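Tuncay Ekinci
@tuncayekinci · 21 Jul 2021

Thread on condensation in rented flats, and why a cheap humidity meter is only useful if you know what the number refers to. Long, mostly arithmetic. 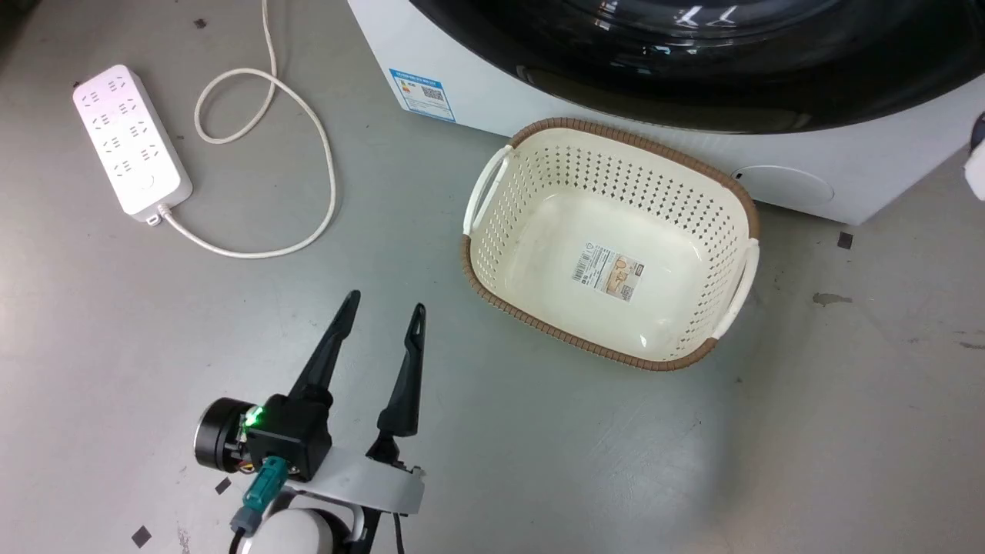 Relative humidity is a percentage of what the air could hold at its present temperature. Warm the same air and the percentage falls, though no water has left the room. Two readings taken at different temperatures can't be compared until you convert them.

The figure to convert to is the dew point. It is the temperature at which that air starts leaving water on a surface. Most meters will show it if you hold the mode button. If yours doesn't, there are tables online.

A room at 20 degrees and 60% has a dew point of 12 degrees. Any surface at or below 12 will get wet. The middle of an outside wall may sit at 16. The corner behind a wardrobe can be several degrees colder.

Mould doesn't wait for the dew point, by the way. It will grow on a surface where the air right next to it stays above 80% for days at a time. So a wall can look dry, feel dry and still go black.

My own case: ground floor flat in Titbridge, north-facing bedroom, solid brick. In February the meter by the bed read 77% most mornings. The agent told me to open a window. I had been opening a window.

So I moved the meter. Bedroom, hall, kitchen, bathroom, a day in each, door shut, converted to dew point every time. The bathroom was the wettest, as expected. The bedroom came second and the kitchen was well behind both.

The bathroom fan was running. A sheet of toilet paper held against the grille fell straight off, which is the standard test. Running is one thing, moving air is another, and the landlord's form only asks about the first.

Birsen Saraç (same building, top floor, does ventilation surveys for a living) looked at the duct with me. It had a long sagging loop of flexible hose above the ceiling, with water lying in the low point. The air had no way past.

We cut the hose down and ran it straight with a slight fall to the outside. 2 metres of rigid duct, 2 clips, foil tape. The fan itself stayed.

Readings after that: bedroom mornings in the low 60s at the same heating setting. One flat and a few weeks, so treat it as a single result. The weather was also a bit milder by the end of it.

Things I'd check before buying a dehumidifier, in this order – paper test on the fan, gap under the bathroom door (10 mm is the usual figure), trickle vents painted shut, washing dried in a bedroom.

On washing: a full load holds something like two litres after the spin. Dry it indoors with the door open and that goes into every room, ending up on the coldest wall.

Someone asked about meter accuracy. Cheap ones are sold as plus or minus 5%. You can check yours with damp table salt in a sealed bag. Leave it overnight and it should read 75. Write the error on the back in pencil.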